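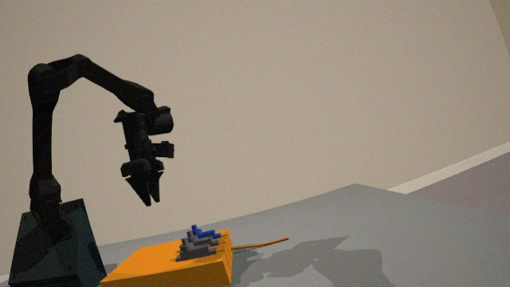
Arkley cell – progress report to the Foulkes fund
Prepared by Takumi Ueda, 30/08/2025

This report covers the second period of the grant. It deals with the simulated arm cell, the repairs made to it, and what is left to do before we bring the settings over to the physical arm at Gomis.

Where we are

The simulated cell is running again and has been stable since the fixes described below. At the time of the last report it could not be left alone overnight. The arm drifted at the wrist, the fingers passed through thin parts, and runs stopped with no useful message in the log. Two of those faults are closed. The third is partly closed and I explain it under Open items.

The layout is simple. The black arm stands on its green pedestal with the orange platform beside it on the floor. The gray blocks sit on the platform in a stepped stack with the blue piece on top. We kept the stack irregular on purpose. A single cube tells us very little about how the fingers behave near an edge.

Work done this period

Pedestal and base frame. The pedestal model had been moved at some point without the arm's base frame being moved with it. The arm looked right on screen but every target was off by the same amount. We tied the two together so that one cannot be shifted without the other. The old offset values were deleted from the setup file, and anyone still holding a copy from the spring should throw it out.

Wrist drift. The joint damping at the wrist was set far too low, a leftover from an earlier gripper that weighed less. We entered the mass of the current gripper and retuned the last two joints. The arm was then held in one pose for 600 seconds, with the gripper above the platform and the fingers nearly closed. No drift showed in the joint log. We repeated the hold with the arm stretched farther out and got the same result.

Finger contact. The finger tips were using a rough collision shape that did not match the visible part. Berari supplied a cleaner mesh and we built new contact shapes from it. The fingers now stop at the surface of a block when they should. Closing speed was also lowered by 20 percent. This costs a little time per cycle, and I think it is worth it.

Lighting. The shadows on the floor are heavy and broken up at the edges, which slows the render and makes the block outlines harder to judge by eye. It has no effect on the motion, so it went to the bottom of the list. It is still there.

Test runs

After the repairs we ran a set of 100 cycles from the home pose to a point above the blue piece and back. All of them finished. A second set, with a grasp at the end, gave 34 stops. Most came from the gripper's side bracket being flagged too close to its own finger housing, which is a checking error on our side. The pair has since been excluded from the self-collision check. The second set has not been rerun and I do not want to quote a better number until it has.

Routine care

The cell now has a short start-up check. The operator loads the setup file, confirms the base frame, sends the arm home, opens and closes the fingers once, and saves the joint log before starting any run. Logs are kept with the version of the setup file that produced them. Before this, we could not always say which settings a run had used, and that was the main reason the wrist problem took so long to find.

Open items

Runs that stop without a message are less common but have not gone away. The remaining cases happen when the physics step and the controller get out of time with each other. We have added a warning to the log and are collecting cases. The grasp set needs to be rerun with the corrected check. The floor shadows should be simplified if there is time.

Transfer to the physical arm at Gomis is planned for October. The wrist values will be entered there as a starting point only and tuned again on site – the cable load is not modeled.

Budget

Spending is within the approved amount. The line for outside modeling work has been used in full by the Berari mesh. We ask that the unspent travel money be kept open until the Gomis visit is complete. The setup file, joint logs and start-up check are in the shared project folder.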